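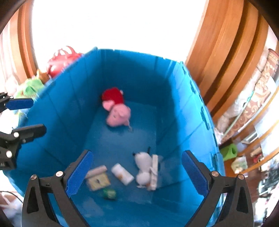
Senyo Gyamfi

mevix-openday-bin

README, second go at it. First one got lost with my old laptop so if something disagrees with what I told you in person, trust this one.

What it is

Recordings from the Mevix open day in September, hand-held gripper sessions, visitors and staff both. Task is clearing and filling the big blue storage bin. Mixed small stuff — plush toys, packets, boxes, whatever was on the tables by the window. 2166 episodes in total, after cleaning. Doors opened at ten on the Saturday, last visitor session finished a bit after four.

Not a benchmark. Please don't put it in a table next to the proper bin set from Proveo, the people holding the tools were mostly doing it for the first time in their lives.

Quick start

Unpack all of it into one folder, keep the folder names. The loader looks for "visits" and "staff" and falls over if either is renamed. Run the check script first. It prints one line per broken episode and nothing at all if you're fine, so an empty screen is good news.

If you only want a taste, take the "small" folder. 30 episodes, picked by hand, a mix of good and bad.

How the day ran

Visitors came in from the Ansah side of the building, coats off, short talk (me, too fast, sorry), then straight to the bin. Two tools at the bin for most of the day so people could work in pairs. One starts from the near end, the other comes in over the left side. Children went in pairs with a grown-up.

Told everyone the same things:
fingers right open before you go in
squeeze slowly
let go only when the pads are over the place you want
if you drop it, leave it dropped and carry on

The last one is importnat for the labels, see below.

We had a stopwatch out in the morning and put it away before lunch. People raced, and racing gives you awful data. Morning sessions with the stopwatch are marked "timed" in the notes column. I'd leave them out of training. Keep them if you want clumsy grasps on purpose, there are plenty.

Objects

Bin: one, deep, blue plastic, flat floor. Same bin all day.

Contents changed all the time. Typical load in the middle of the day: a pink pig with red clothes up in the far left corner, a white plush nearer the front, long narrow white box lying beside it, white packet, yellow and cream packet, something crumpled and bright green. Spares lived outside the rim on both sides and got swapped in when people got bored. So there's clutter outside the bin in the pictures and it does not stay put. Don't use it as a fixed background.

The pig is hard. It's far from the near end and people had to lean right in. Most popular object by miles all the same.

There's an object list in objects.txt but it's by type only (plush, box, packet, tube, other). I started on single names and gave up. If someone at Cindetti wants to do it properly, please do, I'll merge it.

Camera and light

Camera is on the tool, so the view moves with the hand. Wide lens, dark rounded corners. Straight things near the edges come out curved — leave it or undistort, your call, calibration file is in "tools".

The window was behind the far end of the bin. Blinding. Far wall goes dark, glass goes pure white. I asked for the table to be turned round and there wasn't time between groups. Anything depending on fine texture near the far wall will suffer. Printed lettering on the small packets often can't be read either, so no reading tasks from this set please.

Blue pads, blue bin. Yes. If you're doing colour masks for the fingers you'll get half the bin as well. Use the black linkages, or the silver screws, much easier to find.

Labels

Each episode has one outcome:
placed
dropped
missed
gave up

"dropped" means it left the pads before it got to the target. Doesn't matter if it landed somewhere nice. "gave up" is when the person put the tool down or handed it over halfway.

I labelled the lot over two weeks of evenings. Then Mevix gave a slice to a second person and we disagreed on 17 of them, nearly all dropped against missed. Left mine in the main file, hers is in labels_second.csv. Haven't settled it.

Second tool in view

When two people worked together you'll often see the other gripper poking in from the side. The flag "other_tool" is set per episode, not per frame, so it may only show up for a moment. Around 700 episodes have it. Useful if you care about hands and tools getting in each others way. If you don't, filter on the flag.

The two streams of a pair are not synced to each other. Clocks drifted and I only noticed after. You can line them up by eye on a shared event, a toy landing for instance, but it's slow work and I wouldn't trust it closer than a few frames.

Who is in it

No names kept. Sound was switched off at the tool. Visitors signed the sheet at the door and anyone who didn't want to be recorded used the practice tool, which had no camera on it. Faces show up rarely, mostly when somebody lifts the tool to look at it. Those episodes were cut before the count above.

If you find a face we missed, send me the episode number and delete your copy.

Known problems

Gripper width reads slightly open when fully shut, staff tool only. Small constant offset. Subtract the value in tools/offset.txt.

A handful of episodes start with the tool already in the bin. Reset button pressed late. Mostly me.

Folder dates are upload dates. Ignore them.

"small" has one episode twice under different numbers. Will fix next upload.

Objects sometimes put in by hand while recording, mostly small children helping. Flagged "hand" where I saw it.

Asking for it

Inside Mevix, Proveo and Cindetti: just take it. Everyone else write to me first and say what it's for, a couple of lines is plenty. No selling it on, no trying to work out who the visitors were.

Still to do

object names
sort out the 17
sync for pairs (maybe)
move the table before the next open day, window to the side, and tape on the floor so it stays there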